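检查日期:11月16日,星期一
地点:Mesholm 仓库,一号门到后院装车区
检查:Ornella Serra
陪查:Lyle Mahmoud(帐篷)、Tavion Benavides(电和小吃机)
用在哪儿:冬季出租季之前的全库检查,帐篷、桌椅、舞池地板、灯串、发电机、小吃机都在内。充气类另有一份,这次不查。

先讲一下记号。打勾的是当天看过、可以出库的。没打勾的是还不能出库,或者要补一样东西才能出库,备注里写清楚了补什么。备注我写得比较长,去年有人嫌我啰唆,可是今年四月那场校庆,装车的人就是靠着备注里的一句话把地钉换对的,所以我还是照写!

## 一、帐篷:骨架

- [x] 立柱编号与图纸一致
- [x] 立柱无弯曲,底板焊缝无裂纹
- [x] 横梁接头插到底,插销能自由进出
- [x] 伸缩腿的锁孔没有拉成椭圆
- [ ] 六号大帐中柱的底座垫板
- [x] 顶部拉索和张紧器

**备注:** Britent 那批大帐今年的状态好得让我意外。插销一推就到底,用了整个夏天还这么顺,Lyle 每次回库都擦干再上油,功夫都在这里了。大家借他那块抹布的时候请还回去,挂在架子侧面的钩子上。

六号大帐的中柱少一块垫板。中柱底下没有垫板,柱子会往草地里陷,陷下去之后顶布松,顶布松了就兜水,兜水就更重。垫板已经登记要补,补到之前六号只能出现在硬地面的订单上,并且要用橡胶垫。硬地面指水泥、沥青、铺好的砖面。压实的碎石不算,我知道有人觉得算。

伸缩腿请重点看从下往上数的第二个孔。大多数客户的场地都用这个高度,磨得最快。检查时把腿抽出来对着光看,孔边缘亮出一圈新金属的话就拿来给我看,别自己敲平。

拉索的张紧器,棘轮齿上有两个带一点浮锈,刷掉后齿形完整,已复查。

## 二、帐篷:顶布、侧布、窗

- [x] 顶布接缝无开线
- [x] 四角加强片完整
- [x] 侧布拉链能一手拉到顶
- [x] 透明窗无脆裂
- [x] 阻燃标签在,字能看清
- [ ] 三号中帐西侧侧布的扣环
- [x] 收纳袋底部没有破洞

**备注:** 顶布展开来看是整个检查里我最喜欢的一段!后院铺开,几个人拉着边角走,白花花一大片,有没有问题一眼就知道。逆光看针眼,顺光看污渍,两样都要看,所以中途得掉个头。

Clotex 的新侧布手感偏硬,折的时候容易在同一条线上反复折,那条线将来就是裂口。请改成每次错开一个手掌宽。第一次折会觉得别扭,包也显得胖,多压两下就能塞进去。

阻燃标签这一项请一定亲手翻出来看。场地方会问,消防的人会问,有时候新娘的爸爸也会问(我遇到过,他问得比谁都细,我们聊得很开心)。标签缝在侧布的内侧右下角,洗的时候容易卷进去。字看不清的,不要用记号笔描,直接送去换新标签。

三号中帐的扣环掉了一个,旁边那个也松。换的时候两个一起换,别只补掉的那个。

透明窗天冷发硬,早晨不要急着展开。先放在室内,吃完早饭再弄。窗片之间的软纸请留着,别当废纸丢。

## 三、固定:地钉、压重、拉带

- [x] 地钉无弯,钉帽无毛刺
- [x] 长钉、短钉分箱,箱外标签正确
- [x] 水袋注满后静置一夜不渗
- [x] 混凝土压块吊环无裂
- [x] 拉带无割口、无熔痕
- [x] 拉带棘轮能锁死,也能松开
- [x] 警示套管齐全(亮黄色)
- [x] 风速仪有电,读数正常

**备注:** 这一节今年全部打勾,值得放个炮!

分箱的事再说一遍。短钉只用在拉带受力很小的装饰门和路牌上,大帐和中帐一律长钉。四月那场校庆出发前,装车单上写的是短钉,Darnell Okafor 看到我备注里那句“大帐见短钉就停车”,真的把车停下来了。后来换了箱再走,晚到了一会儿,学校那边完全没意见。

打钉之前先问地下管线。草坪下面的喷灌管是最常见的,埋得浅,客户自己往往也讲不清楚在哪里。请客户把喷灌开一下,看喷头的位置,沿着喷头连成的线避开。问不到人、也开不了喷灌,就改用压重。改压重要多带一车东西,请在出发前一天决定。

水袋很方便,我也很爱用,可是它的重量要靠水,现场没有水龙头就只是一个空袋子。订单上“现场水源”一栏没填的,默认带混凝土压块。

拉带上的熔痕是一小块发亮发硬的地方,摸得出来。多半是挨着灯具或者取暖器烫的。有熔痕的拉带剪断再丢,剪断之后才不会有人好心捡回来。

风速仪每场都带,挂在领队身上,别放在车里。到了合同上写的停用风速,清人、放侧布、等。由领队决定,不必打电话问我,我一定支持你。

## 四、折叠椅

- [x] 全数过手,总数 1,354 把
- [x] 铰链铆钉不晃
- [x] 脚套齐全
- [x] 座面无裂、无翘边
- [x] 防夹片在位
- [ ] 停用品已挂红牌并移出货架
- [x] 推车轮子能转、能刹

**备注:** 1,354 这个数包括停用的在内,和账本对得上。数椅子这件事我本来以为会很闷,结果放着音乐,几个人排成一条线,一把一把打开、坐一下、合上、往后传,竟然像在跳集体舞。非常推荐。

“坐一下”是检查的一部分,请真的坐下去,身体往左右各晃一晃。站着用手按是按不出问题的。铆钉松的椅子会有一声很轻的“咔”,听过一次就忘不掉。

脚套缺了会刮舞池地板,也会在木地板的教堂大厅里留印子。备用脚套在小件柜上层,随手补上就行,不用登记。

红牌那一项没打勾,是因为停用椅子挂好了牌,可还靠在货架旁边。旺季装车的时候天还没亮,谁看得见牌子呢。请搬到后墙黄线以内。搬完把这一项补勾,签名写在旁边。

防夹片是座面下面那个小塑料片,挡着手指不伸进铰链。小朋友特别喜欢自己收椅子,这是好事,只是防夹片得在。缺片的椅子不去学校、不去生日会。

## 五、折叠桌

- [x] 长桌 52 张,锁扣逐张试过
- [x] 桌腿锁环能落到位
- [x] 桌边封条无翘起
- [x] 高脚圆桌底盘螺丝紧
- [x] 儿童桌圆角护套齐全
- [x] 桌布夹已与桌子分开存放

**备注:** 锁环是长桌最要紧的一样东西。腿打开之后,锁环要自己滑下来套住折点,滑不下来的,先看有没有弯,再看有没有干掉的糖浆。今天遇到的几张全是糖浆!热水一擦就好了。

摆桌的人请养成一个习惯:翻正之前,用手把两边的锁环都摸一遍。桌子翻正以后再弯腰去看,脖子累,还容易漏。

高脚圆桌一定要在平地上试。底盘有一点不平,桌面上就差得很明显,香槟杯会告诉你。垫片在每个底盘袋里,别拿去垫别的。

桌布夹以前是夹在桌沿上一起入库的,封条就是这样翘的。分开放之后,今年一条都没翘,太好了。

## 六、舞池地板

- [x] 拼板卡扣无断齿
- [x] 边条斜坡齐全,含四个转角
- [x] 表面无起泡
- [x] 板背无积水痕迹
- [ ] 黑白款的一块白板,角上有缺口
- [x] 拼接后走一遍,无高低差

**备注:** 拼好之后请脱掉工作鞋,穿袜子走一遍。脚底比眼睛灵得多。Lyle 今天是滑着走的,我没有反对,反正也查出了一条没有扣紧的缝。

边条斜坡绝对不能省。有的客户觉得斜坡不好看,想让地板贴着地毯边。地板和地毯之间那点高度差,白天看不出,晚上灯一暗,穿礼服鞋的人就会绊到。斜坡条外沿再贴一圈对比色胶带,黑白款贴银色,木纹款贴白色。

缺角的那块白板不报废,可以用在乐队脚下或者 DJ 台下面,背面已经写了“只放台下”。正面别写字。

草地上铺舞池要先铺垫层,垫层要平到能让一只网球停得住。停不住就继续垫。请客户提前一天别浇水。

## 七、发电机和燃料

- [x] Magnusson 两台,机油位正常
- [x] 空转、带载各跑十五分钟
- [x] 漏电保护按钮试跳
- [x] 排气管护罩无松动
- [x] 油桶盖密封圈完好
- [x] 灭火器压力在绿区,铅封在
- [x] 接地棒和接地线在同一个箱里

**备注:** 两台都是一拉就着,Tavion 高兴得跟我击了掌。冬天启动前请先看风门位置,再去拉绳,能省不少力气。

发电机的位置,永远在帐篷外面,永远在下风处,排气口背着人。下雨也不搬进帐篷,用自带的防雨罩。客户嫌吵想把它藏到侧布后面的,请指给他看图纸上的距离,再给他一道隔音屏。隔音屏很好用,大家都忘了我们有,在二号架的最底层。

加油要停机,要等机身凉下来。请把“中途加油”写进流程表,安排在上菜和切蛋糕中间的空档,提前和司仪打招呼。灯灭一会儿,司仪讲个笑话,客人反而觉得有意思。真的不想断电的订单,就把两台都带去。

接地棒和接地线以前分两个箱,常常只到了一个。现在合箱了,箱盖里面贴了清单,回库时照清单点完再盖。

## 八、灯串、电缆、插座箱

- [x] 灯串逐条点亮
- [x] 灯座防水圈在位
- [x] 电缆外皮无割口、无压扁
- [x] 插头插脚无发黑
- [x] 户外插座箱盖能自动合上
- [x] 过线桥(黄黑)数量够一场大帐
- [ ] 暖白灯串补两个备用灯泡

**备注:** 所有灯串同时点亮的那一刻,后院漂亮得不像仓库。我建议以后都安排在傍晚做这一项,既查得清楚,又算是给大家的福利。

暖白和冷白请不要混箱。白天看起来一个样,挂上去通电才知道,那时候人已经从梯子上下来了。箱子外面贴色条:橙色是暖白,蓝色是冷白。

电缆检查的手法是用干布裹住,一路捋到底。手感有凸起、有凹陷,停下来看。光用眼睛看容易看漏靠近插头的那一小段,那一段恰好弯得最多。

电缆盘使用时要全部放出来。盘着用会发热,取暖器和爆米花机尤其厉害。放出来多余的线,在没人走的地方摆成大的“8”字形。

走人的地方一律上过线桥,胶带只是临时的。胶带在湿草地上贴不住,在地毯上撕下来会带毛,两头不讨好。

## 九、取暖器

- [x] 倾倒自动断气(逐台推倾试过)
- [x] 软管无龟裂,接头涂肥皂水无气泡
- [x] 反射罩固定螺丝紧
- [x] 点火器一次点着
- [x] 与帐篷布的间距牌挂在机身上
- [x] 气瓶直立存放,有链条

**备注:** 肥皂水请现兑,放了一夜的不起泡,什么也查不出来。喷瓶在水槽旁边,上面画着一个笑脸,画得很丑,是我画的。

间距牌上印着离布、离人、离花艺的距离。大家都记得布,容易忘的是花艺,尤其是从顶上垂下来的那种干草和蒲苇。花艺师往往在我们之后进场,所以摆好取暖器以后,请给花艺师留一块牌子,或者当面带她走一圈。她们都很配合,有一位还把我们的间距画进了自己的设计稿。

气瓶换下来,空瓶也当满瓶对待,立着、拴着、盖帽拧上。

## 十、小吃机:爆米花、棉花糖、雪泥

- [x] 外壳接地测试
- [x] 爆米花锅体吊钩无变形
- [x] 棉花糖机转头无偏摆,声音均匀
- [x] 棉花糖机挡风罩无裂
- [x] 雪泥机冷凝网清洁
- [ ] 雪泥机左缸密封圈
- [x] 食品接触面已清洗、晾干、封袋
- [x] 操作卡(中英文)在机箱里

**备注:** 试机出的爆米花被吃光了,这是传统,不记入损耗。

棉花糖机的转头,开机以后先空转听一会儿。声音应当是一条平平的线。忽高忽低,多半是糖结在里面,拔电,等凉,温水泡,不要用铁丝捅。挡风罩小朋友会凑得很近看,所以罩子有裂就不出库,没有商量。机器前面再摆一张儿童够不着的宽桌,或者拉一道绳。

雪泥机左缸的密封圈有点扁,试机没有漏,可是我不放心它跑一个下午。换新以后再勾。右缸正常,有单缸的订单可以先出,请在操作卡上夹一张“左缸停用”。

清洗之后一定要晾干再封袋。潮着封进去,打开来那个味道,唉,做过一次的人都懂。

操作卡请客户签收。Xiomara Oyelaran 给操作卡重画了插图,每一步都有一只小熊在示范,客户喜欢得不得了,已经有人想把卡留下当纪念。请务必收回来!

## 十一、装车和随车

- [x] 重物贴前板,压块在最下层
- [x] 绑带每层一道
- [x] 燃料与气瓶不与食品机同车厢
- [x] 急救箱封条完好,冰袋在
- [x] 反光背心、手套、护目镜
- [x] 尾板升降试过,载重标识清楚
- [x] 场地图和联系人电话打印件

**备注:** 联系人电话一定要纸质的。农场和湖边的场地常常没有信号,手机里的订单打不开,人就在门口干着急。纸质那份放在驾驶座遮阳板后面。

手套今年换了新的,掌心带颗粒,搬压块时非常舒服。请在自己的那双上写名字,大家的手大小差得远。

尾板升降的时候,站在旁边的人要讲话:“上”“停”“下”,三个字,大声。隔着发动机声音,点头和手势都不可靠。Darnell 的嗓门是全队的宝贝,新来的同事请向他学习。

## 十二、现场验收(交给客户之前)

- [x] 模板已更新,放进每个订单夹
- [x] 出口至少两处,不被侧布、蛋糕桌、礼物桌挡住
- [x] 出口标识通电
- [x] 场内走道能并排走两个人
- [x] 轮椅路线从停车处一直通到舞池
- [x] 客户陪同走一圈并签名

**备注:** 因为这一节是模板,勾的是“模板里有这一条”,每场还要重新勾,请别直接交我这张。

礼物桌是挡出口的第一名。它一开始摆得好好的,礼物一多,旁边就加了一张,再多就又加了一把椅子。请在地上贴好胶带框,告诉家里管礼物的那位亲戚:框内随便放,框外不放。

陪客户走一圈的时候,别光念条文,可以顺便指给他们看哪里拍照好看、哪里下午有太阳。走得开心,安全的部分他们也听得进去。轮椅路线最好真的推一辆空轮椅走,库里有一辆,轮胎今天打过气了。
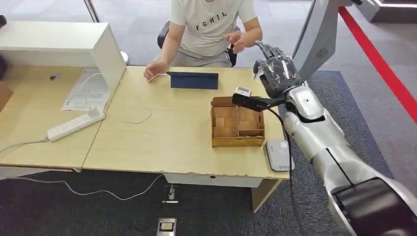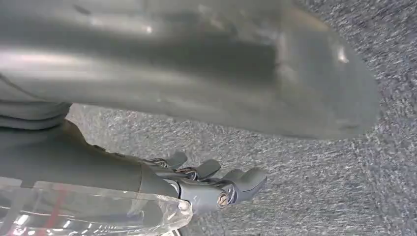
## 十三、登记台和表面清洁(今年新加)

登记台从今年起单独列一节,入场扫手环、领椅套、还小件都在这里,人最密,东西也最杂。检查的人请先站到客人那一侧,再绕到工作人员那一侧,各看一遍。线的走法最要留心:第一张图里那根黑线从桌子前沿下去,一路往地面走,登记台的线要是也这么垂在前面,来来往往的裙摆、背包带和小朋友的手都会碰到它,请改从桌子后侧下线,沿桌腿用魔术贴绑住,到地面再进过线桥。桌上的小盒子和手持设备归到靠里的一侧。至于表面清洁,第二张图里灰色曲面上那种浅浅的擦痕和污迹,放到我们的设备外壳上就记作“可擦拭”,擦完再看一遍,擦不掉并且指甲能卡住的才记作“划伤”。以前大家混着写,维修单多开了好几张。

- [x] 登记台桌布前垂不拖地
- [x] 电源线从后侧下,绑在桌腿上
- [x] 地面段进过线桥
- [x] 手持设备充电座不放在饮料旁边
- [x] 台灯不直照来客眼睛
- [x] 外壳擦拭后复看
- [ ] 备用魔术贴绑带到货

**备注:** 饮料那一条是我自己加的,原因是我自己。一杯柠檬水,一个充电座,一个漫长的下午。

外壳用微湿的布,再用干布收一遍。弧面要顺着弧的方向擦,来回打圈会留下一层雾,晚上灯一照特别明显。不用酒精擦透明件,不用钢丝球擦任何东西。

## 未打勾汇总

| 项目 | 要做什么 | 负责 | 做完之前 |
|---|---|---|---|
| 六号大帐中柱垫板 | 补一块 | Lyle | 只接硬地面,带橡胶垫 |
| 三号中帐西侧扣环 | 两个一起换 | Lyle | 不出库 |
| 停用折叠椅 | 搬到后墙黄线内 | Darnell | 装车前再核一次 |
| 黑白舞池缺角白板 | 单独存放 | Darnell | 只放台下 |
| 暖白灯串灯泡 | 补两个 | Tavion | 可出库,不带备用 |
| 雪泥机左缸密封圈 | 换新 | Tavion | 只接单缸 |
| 魔术贴绑带 | 等到货 | Ornella | 先用布胶带,结束后撕净 |

表里的事情做完以后,在原来那一节打勾,写上名字缩写,不要重新抄一张。抄的时候总会丢掉一两条,原件上涂涂改改反而最清楚。

复查由 Xiomara 来做,她没有参加今天的检查,眼睛是新的。她看的时候请不要站在旁边解释,让她自己看,有问题她会喊人。

最后要夸一下全队:库里干干净净,该挂的挂着,该干的干着,这么大一仓东西,没打勾的就上面这几样,而且都有人认领了。冬季的第一单是一场室外的雪人派对,带两台发电机、全部暖白灯,爆米花机也去。装车时间看白板,早饭我带。

签名:Ornella Serra
陪查签名:Lyle Mahmoud / Tavion Benavides
复查签名:________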